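Gute Daten fangen am Küchentisch an
Sprechernotizen, Regeln und gute Praxis für Greifaufnahmen von Hand, Rorkirmont, Block am Vormittag
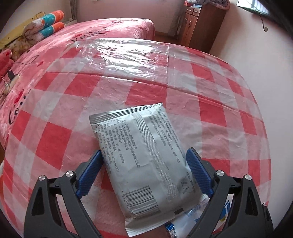 Folie 1: Feuchttuchpackung zwischen den beiden Greiffingern, Rückseite oben, karierte Tischdecke.

Begrüßung kurz halten, gleich rein. Wer von euch hat schon mal mit einem Handgreifer Daten aufgenommen? Hände zeigen lassen. Und wer hatte dabei ein schriftliches Protokoll neben sich liegen? (Erfahrung aus Rurnov: beim zweiten Mal gehen die meisten Hände runter.)

Dann zum Bild. Ich liebe diese Aufnahme, weil so viel drinsteckt, worüber wir heute reden! Ein ganz normaler Haushaltsgegenstand, weiche Folie, leicht aufgebläht, knittrig, und die gerippten blauen Pads liegen links und rechts an der Kante an. Von so etwas lernt eine Greifstrategie später, und deshalb lohnt es sich, über die Regeln dahinter zu sprechen.

Folie 2: Was wir mit dem Leitfaden wollen

Der Leitfaden heißt bei uns intern nur »das Venckus-Blatt«. Begonnen haben wir mit 43 Regeln auf elf Seiten. Gelesen hat das keiner bis zum Schluss, ich auch nicht. Jetzt sind es 24, und die passen auf eine Doppelseite. Blatt hochhalten!
Wichtig zu sagen: Das ist keine Norm und ersetzt keine. Für den Roboter, der später mit den Daten läuft, gelten die üblichen Sicherheitsnormen und die Risikobeurteilung ganz normal weiter. Uns geht es um den Schritt davor, um das Aufnehmen.
Heute nehme ich vier Themen heraus, den Rest gibt es zum Mitnehmen am Ausgang.

Folie 3: Kontakt

Regel 4 vorlesen: »Beide Pads berühren das Objekt, bevor geschlossen wird.«
Zurück auf Folie 1 springen, auf die Pads zeigen. Links an der linken Kante, rechts an der rechten. Die Packung liegt schräg, das obere Ende zeigt nach links, und das ist völlig in Ordnung. Wir richten Objekte nicht aus. In einer echten Wohnung liegt auch nichts im rechten Winkel, und wer vor jeder Aufnahme aufräumt, bekommt einen Datensatz voller aufgeräumter Tische.
Bei Folienbeuteln: langsam schließen, nie mit Schwung. Die Folie gibt nach, und eine eingedrückte Packung sieht beim nächsten Durchgang anders aus. Wenn sie sich sichtbar verformt hat, Notiz ins Protokoll, weitermachen.
Falls jemand nach Kraftgrenzwerten fragt: Wir schreiben keine Zahl vor. Das hängt am Greifer und am Objekt, die Projekte legen das selbst fest und tragen es in den Kopf des Protokolls ein.

Folie 4: Untergrund und Licht

Mein Lieblingsthema, hier aufpassen, dass ich nicht überziehe!
Die Decke ist aus Plastik und glänzt, weiter hinten liegt ein breiter weißer Reflex, der über den Falten in lauter kleine Lichter zerfällt. Silberne Folie auf glänzender Decke mit Karomuster, für die Bildverarbeitung ist das richtig harte Kost. Genau das wollen wir haben. Regel 9: Spiegelungen sind zugelassen, solange das Objekt und beide Fingerspitzen erkennbar bleiben.
Früher stand dort »Reflexe vermeiden«. Bei Plekico haben wir danach 126 Aufnahmen aussortiert und im März die meisten davon wieder hereingeholt. Darüber ärgere ich mich immer noch ein bisschen.
Pause, trinken.

Folie 5: Nachbarobjekte

Noch mal aufs Bild: Unter dem unteren Ende der Packung liegt eine zweite, weiß mit blauem Druck, zum Teil verdeckt. Daneben ein glänzendes Stück Folie in Blau und Silber.
Regel 13: Was im Greifbereich liegt, kommt ins Protokoll, auch wenn es nicht gegriffen werden soll. Ein Stichwort genügt. »Zweite Packung, teilweise darunter« ist ein perfekter Eintrag. Wer später die Fehlgriffe auswertet, ist für diese vier Wörter unendlich dankbar.
Frage ins Publikum: Welche der beiden Packungen ist das Ziel? Antworten sammeln, kurz diskutieren lassen. Darauf will ich hinaus, das Ziel muss vor der Aufnahme feststehen und im Protokoll stehen, nachträgliches Raten verdirbt jede Statistik.

Folie 6: Wohnräume und Aufdrucke

Ruhiger werden, das Thema ist ernst.
Wer zu Hause aufnimmt, nimmt das Zuhause mit auf. Hier sieht man hinter dem Tisch ein Bett, eine gefaltete Decke, einen Schrank. Also gilt Regel 17: Einwilligung schriftlich, für jeden Raum einzeln, und vor dem Start einmal rundum schauen, was an Briefen, Fotos und Bildschirmen herumliegt.
Produktaufdrucke behandeln wir anders. Auf der Rückseite der Packung stehen chinesischer Kleindruck mit Firmenadresse und Telefonnummer, die Größenangabe 16cm×19cm×12片 und ein Barcode. Das sind Herstellerangaben, die bleiben drin. Wir schwärzen sie nicht, und wir ergänzen auch keine Ziffern, die durch Knicke unleserlich sind. Beim Barcode hier ist das Ende verzogen, dann steht im Protokoll eben »Code unvollständig«.
Adressaufkleber auf Paketen sind dagegen tabu! Vorher abziehen oder umdrehen.

Folie 7: Zum Ausprobieren

Blätter austeilen. Jede Gruppe bekommt 3 Gegenstände und einen Greifer, Protokoll ausfüllen, danach mit der Nachbargruppe tauschen und gegenlesen. Mehr als eine Viertelstunde nicht geben, sonst wird es mit der Fragerunde eng.
Beim Rumgehen auf Regel 4 achten, da wird am meisten geschummelt.
Wer Änderungswünsche hat, schreibt sie direkt auf das Blatt und lässt es vorne liegen. Die Regel zu den Nachbarobjekten kam auch aus so einer Runde, und sie ist die beste im ganzen Leitfaden.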